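Nous avions pris rendez-vous chez Destness en mars, et Nazmiye Ersoy nous a reçus avec du café et une patience d'ange – il en fallait, vu nos questions ! Leur kit Diltness s'adresse aux petits ateliers, et l'on commence toujours par la version simulée, avant de déballer le moindre carton.
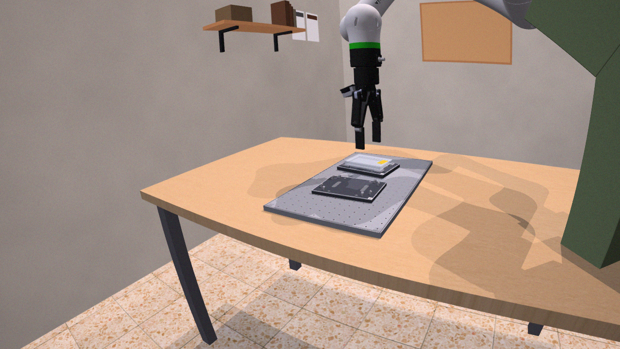
Le bras du kit Diltness en simulation, pince au-dessus du bac.

J'ai bien aimé pouvoir tourner autour de la table virtuelle et m'attarder sur la plaque perforée, un vrai bonheur pour qui aime les choses bien rangées. La licence d'essai dure 17 jours, ce que ma collègue Sandamali Dissanayake trouve un peu court, et moi aussi. Nous y retournerons quand même volontiers, avec nos propres pièces cette fois.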